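Section 6: Setting up sign-in keys and recovery codes

Before you start

Umimby will happily run on passwords alone, in the same way that a front door will happily stay shut with a bit of string. This section covers switching your staff over to sign-in keys, handing out recovery codes, and closing the old way in once everyone has moved.

You will need:

An administrator account (an Editor account will get as far as step 3 and then sulk)
One sign-in key for each person, plus two for yourself
Umimby Console open in a browser, signed in from your office network
A printer that works, or a pen

Allow an hour for a small office. If you have more than 50 accounts, do it in batches and read 6.4 first.

6.1 Register your own keys

1. Open Console and go to Settings > Sign-in > Keys.

2. Choose Add key. Console asks for your password again, even if you typed it a minute ago. Type it.

3. Plug in the first key and touch the metal contact when the light blinks. If no light blinks, the key is upside down. Turn it over and try again.

4. Give the key a name you will recognise in a year. "Key" is a poor choice. "Key 2" is no better.

5. Repeat steps 2 to 4 with your second key, then put that key somewhere other than the bag the first one lives in.

Caution: Do not carry on to 6.2 with only one administrator key registered. If you lose it, our support desk has to check who you are by post, and the post is as quick as you remember.

6.2 Invite your staff

1. Go to People > Accounts and tick the accounts you want to move.

2. Choose Send key invitation. Each person receives a link that works once and expires after 14 days.

3. Tell people in person that the message is coming. You have spent years training them to distrust unexpected emails with links in them, and the good ones will delete it.

4. Watch the Status column. It shows Invited, Opened or Registered. Opened means they looked at it and went for lunch.

Note: An invitation link can't be forwarded. If a manager opens a link meant for someone else, the link is spent and you must send a new one. The manager will say they never touched it. The audit log will say otherwise.

6.3 Recovery codes

Each account gets ten recovery codes when its first key is registered. A code signs the person in once, without a key, and is then crossed off.

1. Ask each person to choose Print or Write down. There is no Save button, and we get asked for one most weeks.

2. Check that the codes are stored away from the computer. Under the keyboard does not count as away.

3. If a sheet goes missing, open the account, choose Replace codes and confirm. The old sheet stops working straight away.

Caution: Umimby support will never ask for a recovery code. Anyone who rings up and asks for one is after your payroll.

6.4 Larger offices

Console sends up to 125 invitations in one go. Anything above that waits in the queue until the first lot have been opened or have expired. The queue holds 2,000 accounts.

Start with finance and anyone who can change bank details. Leave shared accounts until last, and use the wait to ask who is sharing them. Most of the time you can delete them.

If you sign people in through Fovholm Directory, turn off Fovholm password sync before sending any invitations. With sync left on, Console puts the old password back overnight and you will spend the morning wondering what you did wrong.

6.5 Close the old way in

1. Go to Settings > Sign-in > Methods.

2. Check that Accounts without a key reads zero. If it doesn't, choose Show and go and have a chat with whoever is listed.

3. Set Password only to Off.

4. Sign out and back in with your first key, then again with your second. Do this before you go home - a locked-out administrator at 7 a.m. is a miserable thing, and you would have to be it.

5. Set Old sessions to End now. Everyone is signed out, including the person halfway through a long form. Warn them.

Note: Password only can be turned back on for a single account for one day, under People > Exceptions. Every exception is recorded in the audit log with the name of the administrator who allowed it.

Section 7 covers door readers and shared tablets.

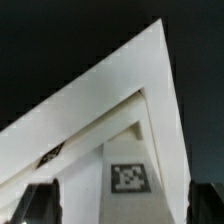 Off-white plastic housing against a dark background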